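# Visit notes: Vundedley wedding fair

August 10, 2025

Kathleen and I are engaged and have no venue, no rings and a shared spreadsheet. The Vundedley fair was the third item on the spreadsheet. These notes are for the two families, who asked for them, and for Victor Khaemba, who is getting married next year and wants to know if the trip is worth the gas.

## Getting in

The fair is held in the long hall behind the hotel. Tickets are $18 per couple at the door and cover both floors. Parking is free in the lower lot. The upper lot is reserved for exhibitors, although the sign for this is past the turn, so we went up, turned around and came back down with several other cars.

Registration asks for a wedding date. We don't have one. The form won't accept a blank, so I entered a date in July and we were addressed all day as a July couple. Use a separate email address if you have one.

## Ground floor: venues and catering

Most of the floor was venues. I had prepared a list of questions and put the same ones to each stand: capacity seated, capacity standing, latest finish, corkage, and what happens to the deposit if the date moves. Only the last one produced much variation.

Hollon is a converted mill with a river on one side. Seated capacity is 123, which fits our list if my cousins behave as they did at the last wedding and two of them stay home. The deposit transfers once, to any date within the same calendar year. Music ends at midnight. Kathleen liked the stairs and asked to see the side room used for the ceremony when it rains. They had floor plans but no pictures of it, so a second visit is needed.

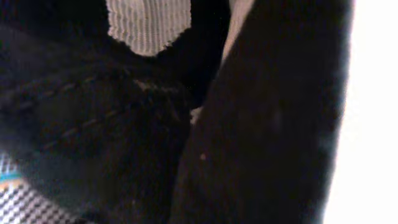 Pearce does catering only and will work at any venue with a loading door and a three-phase supply. I asked for the menu with prices and was given the menu. The prices come by email after a call. The beef was good, the mushroom tart was better, and portions on the tasting plates were large enough that we skipped lunch. Staff are charged per hour from arrival on site, so a venue with a long drive adds to the bill. Hollon is closer to them than the hotel is.

We also spoke to Tomás Mulcahy, a celebrant, at a small table near the fire exit. He had a one-page sheet listing his fee, his mileage rate, and how many meetings he holds before the day (two, with a third if the vows are being written from scratch). It was the clearest document we were handed. Kathleen wants to write her own. I am in favor of a template, and we agreed to leave that open.

## Upper floor: rings, paper and clothes

The upper floor is narrower and got crowded after the first fashion show. Go up early.

Cemis makes rings to order. They sized both of us, and my finger came out half a size larger than the shop at home had recorded. The woman at the stand explained that wide bands need a larger size than narrow ones, and that sizing should be repeated later in the day before ordering. Lead time is roughly ten weeks. Engraving is charged per ring and not per letter, so Kathleen's longer version costs the same as mine.

Invitations took less time than planned. Kathleen picked a cream card with a plain border at the first stand and didn't want to see any others. I had allowed forty minutes for this -- we used them on coffee.

Her aunt Philomena Ní Chonaill met us upstairs with her son Lorcan. She had already been around twice and had opinions on veils, which I have passed on verbally. Lorcan has offered to drive the car on the day. I said yes before asking which car.

## Open items

- Hollon: second visit, ceremony room, written deposit terms.
- Pearce: price list, then compare with the hotel's in-house menu.
- Cemis: repeat sizing before ordering. Decide band width.
- Tomás Mulcahy: check his availability once we have a real date.
- Guest list: Kathleen has the current version. Please send changes to her.

Victor: go, but eat a light breakfast and bring your own pen.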